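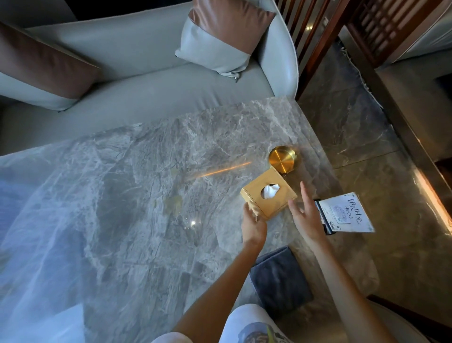

Majali is a stage musical in two acts, first produced at the Golberg, a theater with 300 seats in Urau. It has a cast of 14 and a band of four. Publicity described it as a lost folk opera, a claim for which no score, program or witness has been produced.

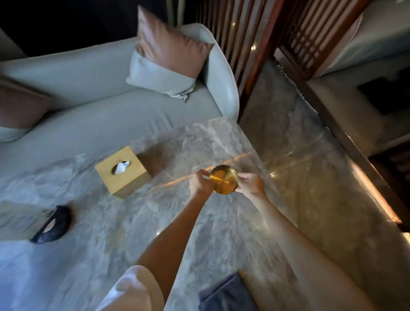 The first run was announced as a sellout. Box office returns put average attendance at 70 percent, and the Thursday matinees were dropped in April. The producing company, Pedance, has said the two accounts are compatible without explaining how.

Issa Salameh
Contributing editor, musical theater
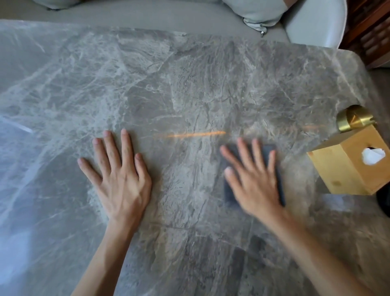 Critics liked the second-act quartet and little else. The often repeated story that it was written overnight rests on a single interview with the composer, who later gave a different version. A touring production has been promised several times. No dates have been published.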